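4. Installing the Tabletop Controller

4.1 Before you start

The Plunell controller sets the height of a Skirkine two-leg sit-stand frame. It is supplied with one handset, one power lead and two leg cables. Controllers from the earlier Vasylenko frame use a different connector and cannot be exchanged with this unit.

Check the following before fitting the controller:

- The frame is assembled and level (see section 3).
- The top is fixed to both side brackets with all screws supplied.
- The wall outlet can be reached with no more than 400 mm of lead hanging free when the desk is at full height.

Caution: Do not connect the power lead until step 7. The legs can move as soon as the controller has power.

4.2 Clearing the top

Remove anything that can tip, roll or spill. Lamps, bowls and phones should be taken off before the first height run, including items that will go back on the desk later. Cables that run over the edge of the top must be unplugged or given enough slack for the full travel. 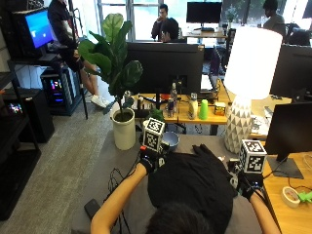 4.3 Fitting the controller

1. Turn the top face down on a blanket or carpet. Two people are required for tops longer than 63 inches.

2. Find the two pilot holes near the rear crossbar. If the top was not supplied with the frame, mark the holes using the paper template and drill to a depth of no more than 1/2 inch.

3. Fasten the controller with the two short screws. Tighten by hand. A power driver will strip the holes in particleboard tops.

4. Push the leg cables into ports M1 and M2 until the tab clicks. The legs are identical and either cable may go to either port.

5. Fasten the handset at the front edge, on the left or the right. Plug the handset cable into port H.

6. Turn the desk upright. Do not lift it by the top. Lift by the crossbar, one person at each end.

7. Connect the power lead to the controller and then to the wall outlet. The display shows three dashes.

Note: If the display stays blank, check port H first. A handset plug that is not fully seated is the usual cause.

4.4 First height run (reset)

1. Press and hold the down arrow. The frame lowers slowly to its stop, rises slightly and rests. Keep holding until the display shows a height.

2. Press the up arrow and raise the desk to full height. Watch the cables for the whole of the run.

3. Lower the desk again to sitting height.

Clothing, bags and chair arms must be kept clear of the underside. A sleeve or strap hanging over the edge can be drawn between the top and the crossbar as the desk comes down.
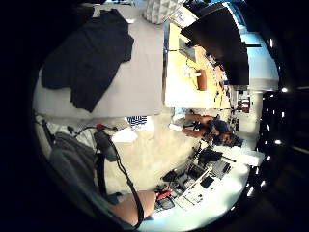 Anti-collision is set to medium at the factory. To change it, hold M for five seconds, then press the up arrow until S-1 (high), S-2 (medium) or S-3 (low) is displayed. Use S-1 where the desk stands under a shelf or beside a fixed cabinet. The setting is kept when power is lost. Stored heights are also kept, but the reset in 4.4 must be repeated if a leg cable has been unplugged.

4.5 Error codes

E01: Leg cable loose. Disconnect power, reseat M1 and M2, repeat the reset.
E04: Overload. Reduce the weight on the top.
E07: Motor hot. Leave the desk at rest for 19 minutes.
HOT: Same as E07 on handsets made before June.

For codes not listed, contact Plostonlow Service, extension 22, and have the serial number ready.

Text: Corina Rainer. Technical check: Pankaj Dhillon.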